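Katona Swap Room FAQ

3 min read

Quick answers, will tidy this page up when theres time.

What is it?
A free swap room. Bring stuff, take stuff. Household things, tools, craft bits, small electronics. No money changes hands.

Do I have to bring something to take something?
No. Lots of people come empty-handed the first few visits. Fine.

How many items can I take?
9 per visit. Books don't count.

What don't you accept?
Mattresses, paint, car seats, anything with a recall on it. Big furniture, ask first. Troredmont residents can use the county drop-off for paint. 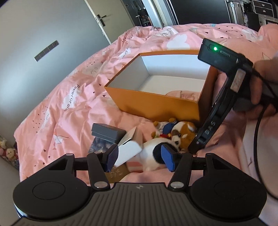

Black handheld device with its green light on.

Can I test electronics before I take them?
Yes, outlets along the back wall. Bring your own batteries. We don't check anything ourselves so plug in at your own risk.

Can I bring things back?
Sure, same as any other drop-off. Wipe it down frist please.

Are you the same as Flimetti?
No, they're a resale shop. Different people, different building.

When did you open?
April, two years ago. Over 3,000 items rehomed so far.

Closed any days soon?
2nd July, floor is getting redone. No drop-offs at the door that day, they get rained on.

Who do I ask about big items?
Rhonda Hawthorne. Pickups, ask Jaxon Bergeron.

Contact us | © Katona Swap Room | Back to top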